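Windgate Handling Practice Project
Progress report to the Tredine Fund
Submitted 11 Nov 2023 by Ermelinda Teixeira

Work since the last report has been on the written rules for collecting demonstrations with hand-held grippers. Draft 3 of the rules went out to operators in September and is now in use at the Windgate site. Hinata Ogura is checking sessions against it.

Recordings reviewed so far: 1,086. Of these, 53 were sent back. Most had a start position that did not match the session sheet, or the operator had begun moving before the recording was running.

Changes made in Draft 3:

Every recording starts with the fingers open and clear of the item.
Floor markings and stands are checked before the first recording of a session and again after any break.
Cloth items are lifted at a steady pace and kept in view until released.
Personal belongings are not used as test items.
An operator who drops an item finishes the recording and marks it as a drop. It is not deleted.

Operators asked for a shorter session sheet. We cut it to 15 lines and will see whether the error rate changes.

Still open: the Phuthong team uses its own wording for failed grasps, and the two sets of labels have to be merged before Flukanham can audit them. We expect to need one more meeting on this. Spending is within the approved budget and we are not asking for any change to the end date.
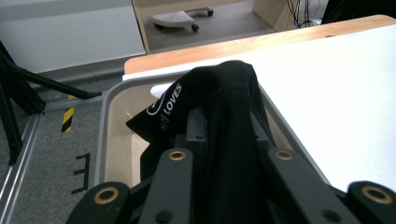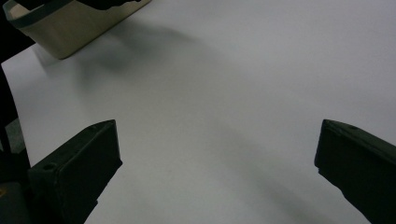
Hand-held gripper work at the Windgate site. First picture: a black fabric item in the grip. Second picture: fingers open, nothing held.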